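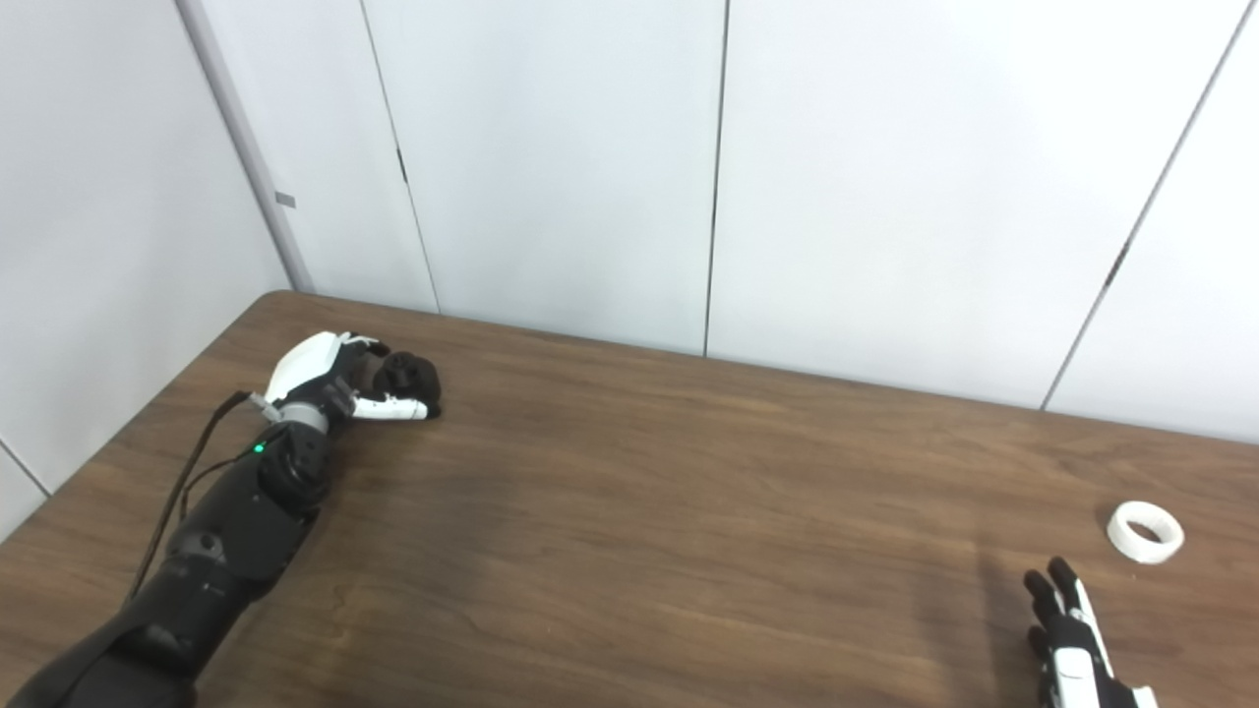 A customer told us last spring that she had never bought a hedge from people who asked so many questions about her soil. We do ask a lot. A beech hedge planted in heavy wet clay will sulk for years, and we would sooner sell you hornbeam and see it grow.

Prendura is a hedge and shrub nursery. We grow on 14 acres behind the old Melten road, with 2 long polytunnels for cuttings and the rest in open field rows. The list currently runs to 121 varieties, most of them hardy and all of them raised here from seed or cuttings.

How we started

The nursery began as a sideline of Ó Conaill, a family fencing business. People kept asking for something green to go in front of the fence, so a few rows of privet went in. The privet sold out, then the yew did, and the plants became a separate business with its own name.

What we sell

Bare-root hedging is lifted to order through the cold months, with the last lifting at the end of February. Potted shrubs are available all year. We also grow Viken, our own compact form of laurel – slow for the first two seasons, then dense right down to the ground. It needs one trim a year.

We do not sell bedding plants, houseplants or lawn seed.

Planting and advice

Our planting crew works within 45 miles of the nursery. They will clear an old hedge, prepare the trench and plant the new one. Outside that area we deliver by carrier, and bare-root plants come wrapped in damp straw and paper. Please open the bundle the day it arrives and heel the plants in if you are not ready for them.

Advice is free by phone or at the yard. Bring a photo of the spot and a jar of soil if you can.

The yard is closed on public holidays. Parking is on the gravel by the gate – please leave the field track clear for the tractor.

Page last updated 11 May 2022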